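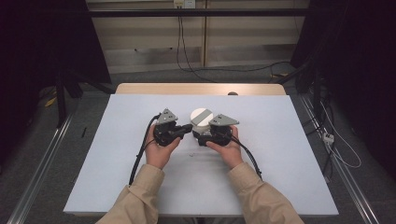 Última modificación de esta página: mayo

Preguntas frecuentes sobre las láminas y los juegos de memoria bíblica

¿Qué contiene el paquete Trakik?

Contiene 19 láminas para colorear con un versículo cada una, un juego de parejas con los nombres de los doce apóstoles y dos hojas de instrucciones para el monitor. Los crucigramas no están incluidos, se descargan por separado en la sección Osard.

¿Tengo que registrarme para descargarlo?

Para las láminas sueltas, no. Para el paquete entero sí es necesario una cuenta, que es gratuita. Pedimos solamente un correo electrónico y el país.

¿Qué traducción de la Biblia utilizan?

En español usamos la Reina-Valera de 1909. Algunas palabras resultan antiguas para los niños pequeños, y por eso debajo del versículo ponemos a veces una explicación corta. La explicación la escribe Dragica Đorđević y la revisa Pascal Böttcher.

¿Puedo hacer fotocopias para mi grupo?

Sí. Una parroquia, una escuela dominical o una familia puede hacer hasta 500 copias de cada lámina al año sin pedir permiso. Si necesitan una cantidad más grande, escríbannos antes. No está permitido vender las copias, tampoco en un mercadillo benéfico.

¿Para qué edad son los juegos?

El juego de parejas se puede jugar desde los cuatro años si un adulto lee los nombres. Las sopas de letras están pensadas para niños que ya leen solos. El juego de preguntas sobre los Reyes y los Profetas es difícil – también para los adultos – y lo recomendamos a partir de los once.

Las tarjetas salen cortadas en la impresora. ¿Qué hago?

Elija en el menú de impresión el tamaño A4 y la opción «ajustar a la página». Con papel de formato carta queda un margen más ancho abajo, pero las tarjetas salen completas.

¿Cuánto dura una partida?

El juego de parejas, 20 minutos con cuatro jugadores. Las preguntas pueden durar más tiempo, depende mucho del grupo.

He encontrado un error. ¿A quién aviso?

A Kadri Šimkus, mediante el formulario de contacto. Indique por favor el nombre de la lámina y el versículo. En la lámina de Jonás de la primera edición la cita era equivocada (ponía capítulo 3 y es el capítulo 2); quien la tenga impresa puede descargar la nueva.

¿Habrá láminas sobre los Hechos de los Apóstoles?

Estamos preparándolas. Los dibujos son de Przemysław Adamczyk y faltan todavía los viajes de San Pablo.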